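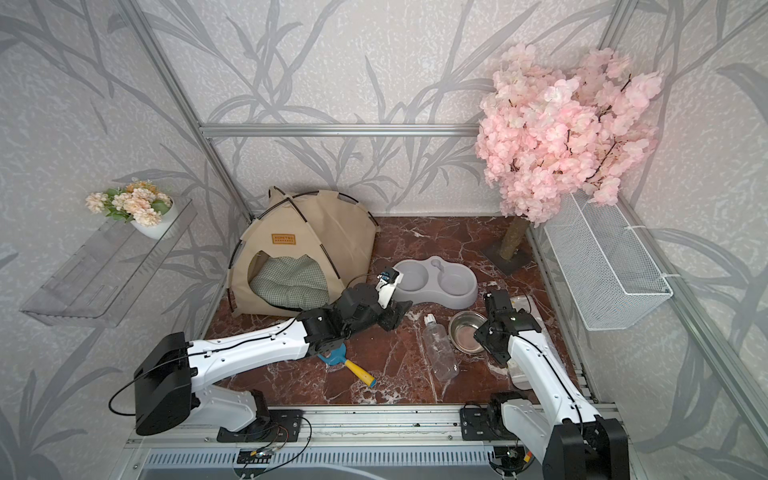
Debnath House, Nemevville: Spring Safety Walk-Round, Guest Floors and Common Parts
Completed in February, starting 10 a.m. Comments by the inspector, who also had to find the ladder.
Key: OK / Needs work / Fail / Not checked

1. FRONT ENTRANCE AND HALL

1.1 Door closes and latches by itself: Needs work
It closes. Latching is something it does when the wind is from the east. Adjust the closer before the next booking.

1.2 Mat flat, edges secure: OK
New mat since last time. The old one is in the boiler cupboard, see 4.3.

1.3 Emergency lighting, monthly test: OK
Both fittings stayed lit. The log book says they were also tested in a month when the house was shut, in the same pen as the month after.

1.4 Fire action notice displayed and correct: Fail
Gives the assembly point as the Trirnport bus shelter, which was taken down. Guests would at least be well clear of the building.

2. STAIRS AND LANDINGS

2.1 Handrail firm along full length: Needs work
Firm as far as the turn. Top bracket has one screw in it and one screw-shaped hole.

2.2 Treads and nosings: OK
Fourth tread creaks. Creaking is not a defect under this checklist, although I have had letters.

2.3 Escape route clear: Fail
Ironing board, a box of 400 paper napkins, two folding chairs. Removed while I was there, and I would bet money on their being back by teatime.

2.4 Smoke alarms sound on test: OK
All sounded. First-floor one continued to sound after the test, for its own reasons. Replace battery.

3. DECORATION, SHELVES AND HANGING ITEMS

3.1 Wall-hung shelves carry their load without movement: see comment
Push each one with a flat hand before signing. Looking at it from the doorway has been the method up to now. Anything in a pot goes at the back of a shelf, and real plants get a saucer.
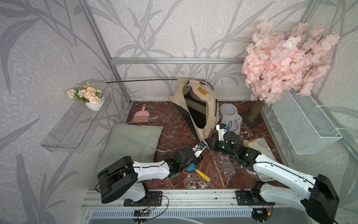 Item 3.1: flower arrangement in a white pot on the clear shelf, leaf-patterned wallpaper behind.

3.2 Hanging baskets and hooks: Needs work
Hooks must go into something solid. "Something solid" does not include old plaster, new plaster or optimism. The porch hook turned when I touched it.

3.3 Artificial flowers kept away from heaters and lamps: OK
Dusting is outside the scope of this inspection, luckily for all concerned.

3.4 Wallpaper sound, no peeling at seams near sockets: Needs work
Bathroom landing seam has lifted by the shaver point. Stick it down with paste. Last year's repair was done in parcel tape.

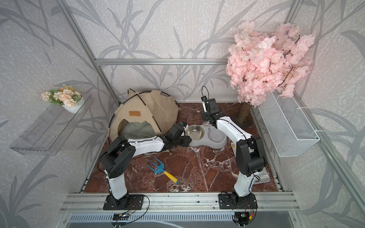 Item 3.4: large grey leaf pattern, with the reddish-brown marble-patterned board.

4. KITCHEN AND BOILER CUPBOARD

4.1 Fire blanket mounted and reachable: Needs work
Mounted directly over the hob, so reachable by anyone prepared to lean through the fire.

4.2 Hot water at kitchen tap: OK
Scald warning sticker in place. It is upside down but the little hand still looks unhappy.

4.3 Nothing stored in boiler cupboard: Fail
One doormat (old), one Dilby fan heater with no plug, 77 wire coat hangers. The hangers were counted for me in a note taped to the door, so somebody cares about them. They still have to go.

4.4 Carbon monoxide alarm in date: OK

5. OUTSIDE

5.1 Path lighting: Not checked
It was daylight. Will go back after 5 p.m.

5.2 Bin store: OK
Lid fits. The fox has been informed.

5.3 Side gate: Needs work
New hinge quoted at almost 330 fitted. For that I would expect the gate as well. Get a second quote.

ACTIONS
Before next guests: 1.1, 1.4, 2.1, 2.3, 3.2, 4.1, 4.3
Within the month: 2.4 battery, 3.4, 5.3
Next walk-round: after the repairs, with my own ladder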